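Vikorley Compact Gripper, Single-Tip Cell Kit
Item no. 1904

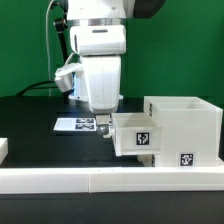 Compact gripper on a white arm, next to the open drawer of the test cabinet. Camera mount at left.

Availability: in stock, ships in 5 working days
Add to quote | Download data sheet | Compare with similar items

Overview
The Vikorley compact gripper is meant for small bench arms working close to furniture, trays and fixtures. It is sold alone or as a cell kit with a camera mount, a marker set and the test cabinet. The narrow body lets the fingertip get down beside a drawer front without the wrist hitting the box behind it.

What is in the kit
Gripper with metallic fingertip
Wrist collar and screws
Camera mount, fits left or right side of the forearm
Test cabinet in translucent white plastic, with pull-out drawer
Marker card, flat, two markers
Power and signal cables
Arm and controller are not included.

How it compares
We ran the gripper on our own bench against the Dosisus parallel gripper and the Tang two-finger model. All three did the same drawer routine: approach, open, retreat, close. Each gripper made 369 runs with the same arm program and the same camera position.

The Vikorley finished the routine on all but 7 runs. Most of those were missed approaches after the cabinet had been moved and the markers had not been read again. The Dosisus grips harder and is the better choice for heavy parts, but its wider body needed a longer approach path. The Tang is the cheapest of the three. Its fingertips wore faster on the drawer edge.

Hanneke Vandenberghe ran the tests. Her full run log can be requested through the contact form.

Fitting notes
Mount the camera before the gripper. The collar screws are hard to reach the other way around.
Leave slack in the cable at the forearm so the wrist can turn fully.
Read the markers again whenever the cabinet or card is moved.
Place the marker card flat on the table, within view of the camera.

Controllers
Works with the Detusov bench controller from firmware 5 onward. A driver for other controllers is planned for September.

Spare parts
Fingertip, metallic, pack of two
Wrist collar
Replacement drawer for test cabinet
Marker card

Returns
Unused kits can be returned within one month. Opened marker cards are not refunded.

Page updated Jun 5, 2026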